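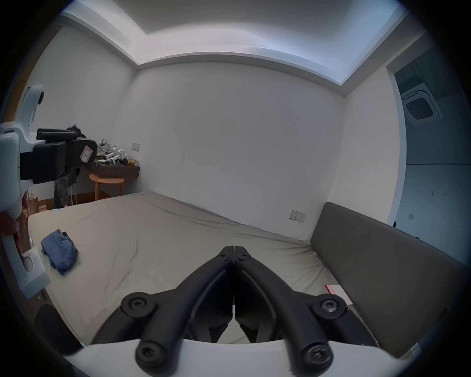
Bedroom and Linen Check, Zomthorpe Guest House
Grokside Holiday Lets, May changeover

Mark each line OK, Attention or Fail. Write the comment the same day. Fails go on the repair sheet before the room is released.

Room: Skulla (first floor, double)

1. Smoke alarm sounds when tested
OK. Loud enough to hear with the door shut. Battery replaced at this check.

2. Window restrictor holds
Attention. It holds, but one screw is backing out. Tightened by hand, needs a longer screw.

3. Escape route clear from bed to door
OK. Luggage rack moved back behind the door, where it belongs.

4. Bed frame, slats and center support
OK. No cracked slats. Center leg was short of the floor, now wound down and locked.

5. Headboard fixed to frame
OK. No movement when pushed from either side. Check the bolts again at the fall visit.

6. Mattress and fitted sheet
Attention. Mattress clean on both sides, rotated. Sheets have gone slack at the corners and ride up. Move this set to spares and order deep-pocket replacements.

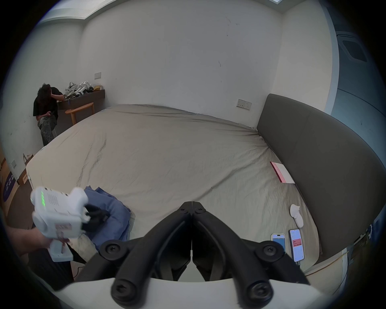
Bed with beige fitted sheet, dark gray upholstered headboard alongside.

7. Fire label on mattress and upholstered items
OK. Mattress label is sewn in and readable. Bedside chair label is faded but still legible.

8. Loose cloths and covers
Look at each one opened out. Check for holes, scorch marks and pulled threads. Anything with a scorch mark comes out of use, and the lamp in that room gets a second look.
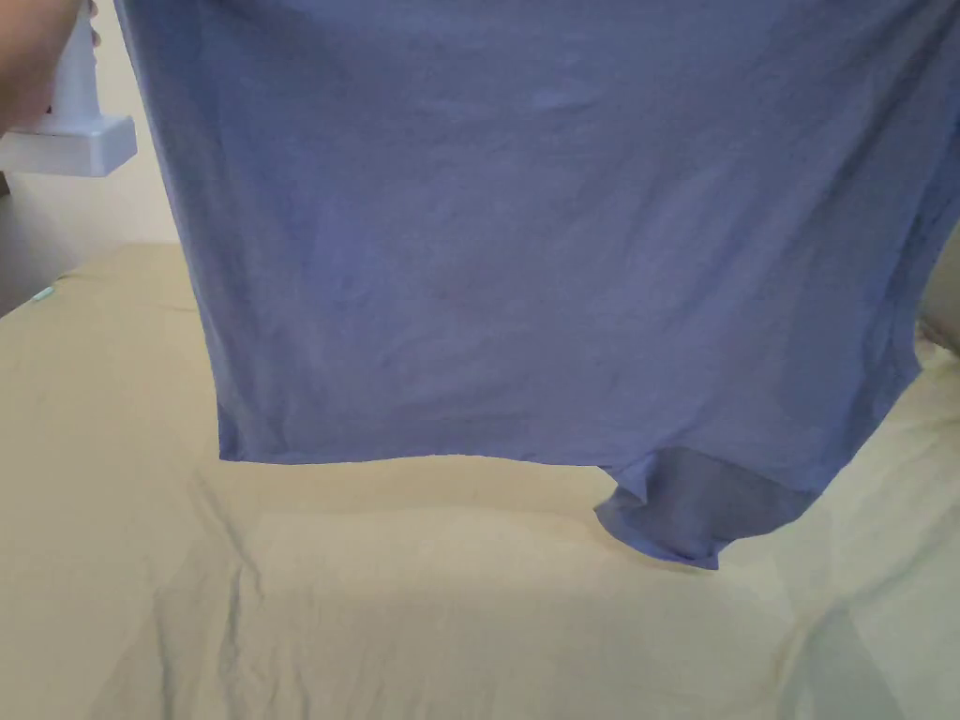 Blue-violet fabric held up over the bed.

9. Bedside lamps
Fail on the window side. Cord is pinched where it goes under the bed leg and the outer cover is nicked. Lamp removed from the room. The other lamp is OK. Bulbs must stay at or under the rating on the shade ring.

10. Outlets and extension cords
Attention. Outlets OK. An extension cord had been left coiled under the bed, now put back in the office. We do not supply these to guests.

11. Portable heater
OK. 700 watt panel heater, tip switch cuts out as it should. Keep it clear of the curtains. The last guest comment asked for a bigger one. Not on this circuit.

12. Curtain cords
OK. Cleat is tight and the cords are wound up out of reach of children.

13. Rug and floor
Attention. Rug gripper tape has lost its stick on the door side. Two new strips needed. Threshold bar is sound.

14. Closet and shelves
OK. Closet strap is screwed to the wall. Spare blankets moved to the lower shelf so no one has to climb for them.

15. Bathroom door lock opens from outside
OK, though stiff. A coin will turn it. Put a little dry lubricant on it next time.

Repair sheet
Longer screw for window restrictor.
New cord or new lamp, window side. A replacement lamp was 275 at the last order, so try the cord first.
Rug tape, 2 strips.
Deep-pocket fitted sheets, 2.

Room status: held until the lamp and restrictor are done. Everything else can be finished with guests in the house.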